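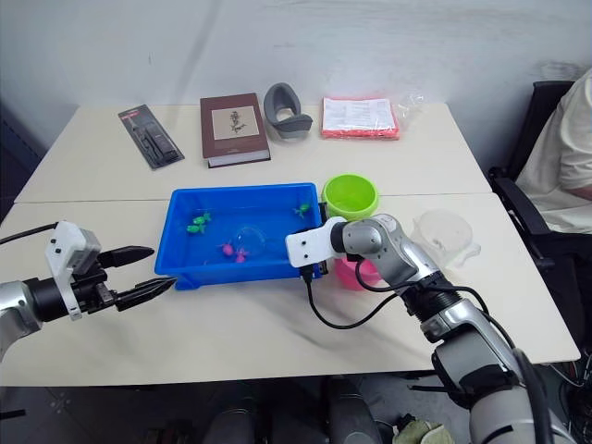 Floor Dierckx est d'avis qu'un bac sans couvercle vaut toutes les boîtes du commerce, et que les petits jouets se perdent surtout dans celles qui ferment bien. Elle a vidé les siennes en janvier, elle n'en a racheté aucune. Ce qui restait au fond, dit-elle, personne à la maison ne se rappelait l'avoir possédé.

Maison > Rangement > Chambre d'enfant
À la une Cuisine Maison Jardin Abonnements
Classé dans : Petits espaces, Jouets

Le bac, le bol et le gobelet

Les grenouilles en plastique, les billes, les figurines reçues dans une pochette d'anniversaire ont un point commun : elles sont trop petites pour l'étagère et trop nombreuses pour la poche. On les retrouve dans le panier à linge, sous le radiateur, dans une chaussure. La plupart des familles finissent par acheter un meuble à tiroirs, qui règle la question pendant deux ou trois semaines.

À Wastby, l'atelier Mosoti propose depuis quelques années une autre façon de faire, qui tient sur une table. Le principe est simple. On prend un bac rectangulaire à bords bas, on y verse tout ce qui traîne, et on trie vers deux récipients plus petits, de couleurs franches. Le reste des affaires, livres et paquets encore emballés, va au fond, contre le mur, et n'en bouge pas pendant le tri.

Jarosław Czerwiński anime ces séances. Il tient beaucoup à la hauteur des bords. Un bac profond cache ce qu'il contient, et l'enfant le retourne pour trouver la bille qui est dessous. Avec un bord bas, tout se voit d'un coup d'œil et la main entre à plat. Il déconseille aussi les bacs transparents pour le tri lui-même, surtout quand il y a des objets en plastique clair dans le lot. Sur un fond bleu, une boule transparente se signale encore par son reflet. Dans un bac incolore posé sur une table blanche, il faut la chercher du bout des doigts.

Le choix des petits récipients prête davantage à discussion. Certains parents voudraient une étiquette sur chacun. Czerwiński préfère la couleur seule, que les plus jeunes retiennent sans savoir lire : le vert pour ce qui se garde, le rose pour ce qui retourne dans une autre pièce. D'autres familles inversent, ou réservent un récipient aux animaux et l'autre à tout le reste. Un seau de plage, un bol de pique-nique ou un gobelet font l'affaire. L'atelier en a récupéré beaucoup dans une vente à Ilon, et il en manque toujours un au moment de fermer.
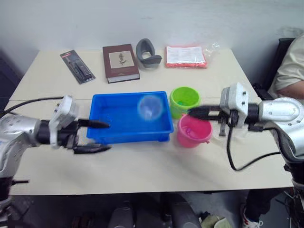
Un bac bleu à bords bas et deux petits seaux, le vert derrière, le rose devant.

Reste la question du fond de table. Un livre relié y sert de butée, et on peut le consulter une fois le tri fini. Les articles sous blister sont plus encombrants. Leur carton ne tient pas debout, ils glissent, ils prennent la place de trois jouets. La règle de l'atelier est de les ouvrir ou de les ranger ailleurs avant la fin de la séance, règle assez peu suivie. Une pince ou un stylo qui reste six mois dans sa coque n'a sans doute pas trouvé son utilité.

Pour ceux qui veulent s'équiper, le bac Mokby, vendu par l'atelier, mesure 48 centimètres de long. Il passe sous un lit ordinaire et sur une étagère de cuisine. Un bac à légumes ou une caissette de jardinage convient aussi, à condition que le fond soit lisse. Les fonds nervurés retiennent la poussière et empêchent les billes de rouler vers le bord, où elles sont plus faciles à prendre.

L'entretien demande peu de chose. Eau tiède, liquide vaisselle, séchage à l'envers sur un torchon. Les figurines souples se lavent dans le bac lui-même. Il vaut mieux les essuyer une par une avant de les remettre, car l'eau reste dans les pattes.

Quand l'enfant participe, la séance dure rarement plus d'un quart d'heure. Au-delà, il joue, et Czerwiński laisse faire. Floor Dierckx, elle, trie seule, le soir après vingt heures, et ne remet au milieu que ce qui a été réclamé dans la semaine. Les autres attendent dans un sac en haut de l'armoire. Elle l'a descendu deux fois depuis l'hiver, la première pour un dinosaure, la seconde parce qu'elle avait besoin du sac.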